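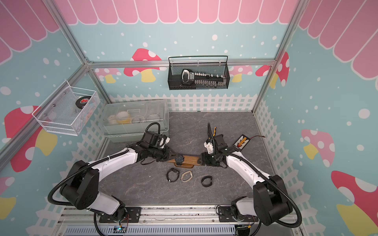 **What is the lower speed limit in Midley, and where does it apply?**

From April the limit is 20 mph on all streets inside the ring road, and also on Plavura Road up to the school. The new signs are already standing.

**Will I be fined immediately if I drive too fast?**

In the first 2 weeks the police will stop drivers and give a written warning only. After this period the normal fine is sent by post to the registered keeper of the vehicle.

**I received a letter, but another person was driving. What must I do?**

Fill in the second page of the letter with the name and address of the driver, and send it back. Please do not pay first – a payment closes the case and we cannot open it again.
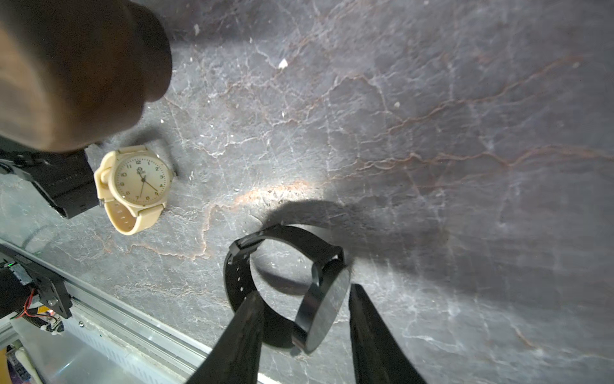

If the vehicle was sold before the date in the letter, send us a copy of the sale paper as well. For hired cars, the hire company must answer.

**Can the fine become higher?**

It can. A driver who does not reply to two letters may have to go to court, where the maximum is 1000 pounds.

**Does the limit apply at night?**

Yes, at all hours, and also on public holidays.

Last changed: April 18, 2022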